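About the Modthorpe Demonstration Floor

Cokau operates the Modthorpe site as a working laboratory for robotic manipulation. Engineering, assembly and testing share one building, and the demonstration floor occupies the ground level next to the test cells. Visitors see the same arms, grippers and control software that the engineering group uses on other shifts. No separate show equipment is kept.

The site covers 1,111 square meters. Two thirds of that is test space. The rest is split between the machine shop, the parts store and a briefing room where visits begin and end.

What we work on

Our main subject is the handling of ordinary objects that were not designed for machines: cups, jugs, jars, folded cloth, bagged goods. Industrial handling usually relies on fixtures and known positions. Household and food service tasks offer neither, and the weight of an object may change while the arm is holding it. Pouring is the standard case. As liquid leaves the vessel, the load on the wrist drops and the center of mass moves toward the spout, so the controller has to correct for both while holding the tilt angle.

The control software is called Undent. It takes force readings at the wrist and position data from the joints and combines them with camera input. The pouring routine within it is named Pirihi and has been part of the public demonstration program since the second year of the site. Before a new release of Pirihi goes onto the floor it must complete 1,000 pours in the test cells. A spill of any size is logged as a failure and the count returns to zero.

Open days and scheduled visits

Open days take place in March and October. Doors open at 9:30 a.m. and the last demonstration starts at 3:15 p.m. The most recent March open day received 287 visitors, mostly from technical colleges, equipment suppliers and local firms with a handling problem of their own. Scheduled visits for closed groups can be arranged in other months.

A visit follows a fixed order. It starts with a short safety briefing, then moves to the grasping cell, the cloth cell and the tea station. The tea station is run at normal working speed and takes the longest, as most questions come up there. The operator can stop the sequence at any point to show the force plot on the monitor – please ask, as the plot is more informative than the motion itself.

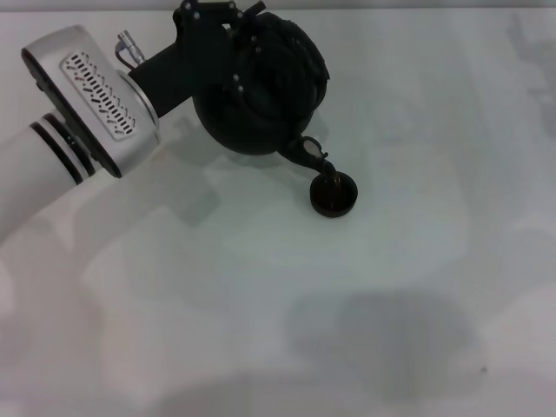
The tea station: arm and gripper holding the teapot tilted, spout over the cup.

Small vessels are used on purpose. A short, wide cup leaves little margin between full and overfull, and the spout has to be kept close to the rim to limit splashing. Larger containers make the task easier and tell us less about the controller.

Visitors may bring an object for the grasping cell. It should weigh less than 7 pounds, have no sharp edges and contain no glass. Results are not guaranteed, and a failed grasp is treated as useful data. With the owner's consent, the object is measured and added to our test set.

Practical information

Closed shoes are required in all test areas. Photography is permitted from behind the yellow line. The briefing room and the demonstration floor have step-free access – the machine shop does not. Group requests should state the size of the group, its technical background and any cell of particular interest.

Contact: Visits Desk, Cokau, Modthorpe site | © Cokau. All rights reserved. | Back to top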